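How Do Offices Sort Their Paper?

Lots of office work happens on computers, but paper still turns up every day. There are letters, bills, forms and lists. If it all went into one heap, finding a single page could take all morning. So people who work in offices sort their paper, a bit like you might sort building bricks or football cards.

What goes where?

First you need to choose your groups. Many offices use the names of their teams or the kinds of work they do. Each group gets its own label, and the same word can be written at the top of the page so you can see where it belongs.

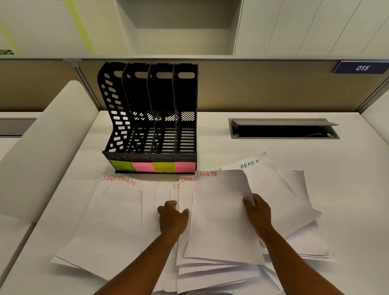 Labels work best when they are short. One word is often enough, and you can read it quickly. Sticky notes make good labels for a file organiser because they peel off if you change your mind. The yellow-green note says FINANCE and the pink one next to it says ADMIN, so a page with ADMIN written on it has a place to go. You could use a different colour for each group too, but the word still matters — two notes might be the same colour.

What do the words mean?

Finance is the work to do with money, such as paying bills and keeping track of what has been spent.

Admin is short for administration. It covers the everyday jobs that keep an office running, such as booking rooms and answering letters.

HR is short for human resources. "Human resources" is a long way of saying "the people who work here". HR papers might be about new jobs, holidays or training.

Sports could be anything from a match list to a form for the running club.

Making the piles

Take one page at a time and read the word at the top. Put it on the pile with the same word. When every page has a pile, pick each pile up and tap the edges on the desk until the pages line up. Then slide it into its slot.

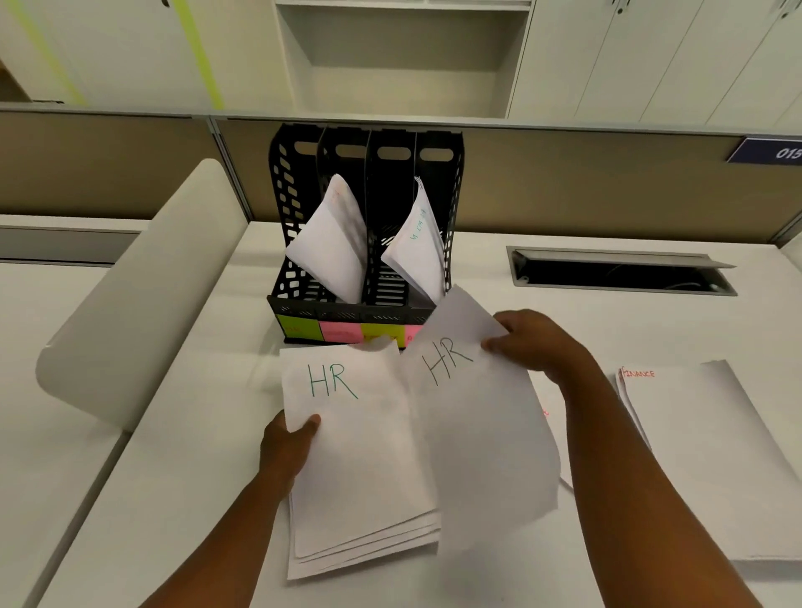 How much paper is that?

Printer paper is often sold in packs called reams. A ream usually has 500 sheets in it, so 2 reams make 1000 sheets. Imagine looking for one page in all that!

Try it yourself

Collect some old drawings, letters and school sheets. Ask a grown-up which ones are all right to use. Pick your groups and write a label for each one. Cereal boxes with the tops cut off make good slots — ask for help with the cutting. Then sort your pages, and see how quickly you can find the one you want.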